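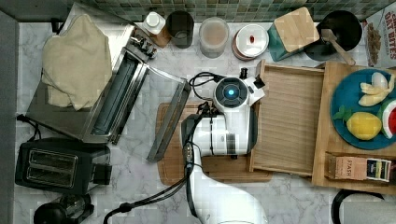 # Chapter 4: Countertop Heat

Open any cookbook from the past hundred years and it will send you to the big oven first. This chapter goes the other way! We start on the counter, where a toaster and a toaster oven can handle a surprising share of a household's daily cooking, and we stay there until you can brown, bake, melt and reheat with confidence.

Small appliances are wonderful teachers. The food is close to the heat, so changes come fast, and you can follow them from start to finish in one class period. A slice of bread goes from pale to golden to burnt while you watch, and in those few minutes you have met most of the ideas in Unit 2 - radiant heat, moisture loss, browning - without opening a single diagram.

## Two appliances, two jobs

A two-slice toaster does one thing. Its slots hold the bread upright between heating wires, and both faces brown together. A toaster oven lays the food flat inside a closed box, which means it can take an open sandwich, a potato, or a small tray of cookies. It's slower at plain toast (try it, you'll be impatient by the second minute) and better at nearly everything else.

Look at how much counter a toaster oven takes up once its door is folded down. The door needs clear space in front of it, and so do you, because a hot tray has to land somewhere. A wooden cutting board close by is handy for slicing the food once it's out. Set the tray itself on a metal rack or a trivet.

Before you switch anything on:

- Take cloths and paper off the top of the oven.
- Run the cord along the counter, away from the door and the sink.
- Empty the crumb tray.
- Move jars and bottles back from the sides.

## Marisol's potatoes

Marisol Huerta cooked for 59 people a day at the Trirnimthorpe community kitchen, and in March the main oven failed. She and Fulgencio Sandoval lined up four toaster ovens and kept lunch going for the rest of the month. Her notebook from those weeks is a treasure, full of crossings-out, and we'll borrow from it all through the chapter. One entry reads: "Small potatoes, halved, cut side down. Turn the tray at halfway - the back browns first."

That uneven back corner is where our first lab begins. You'll need six slices of white bread, a timer, and a pencil for sketching the pattern of browning on each slice.

## Words to know

**Radiant heat:** heat that travels straight from a hot surface to the food.

**Preheat:** to bring an oven up to temperature before the food goes in.

**Crumb tray:** the removable sheet under the heating elements.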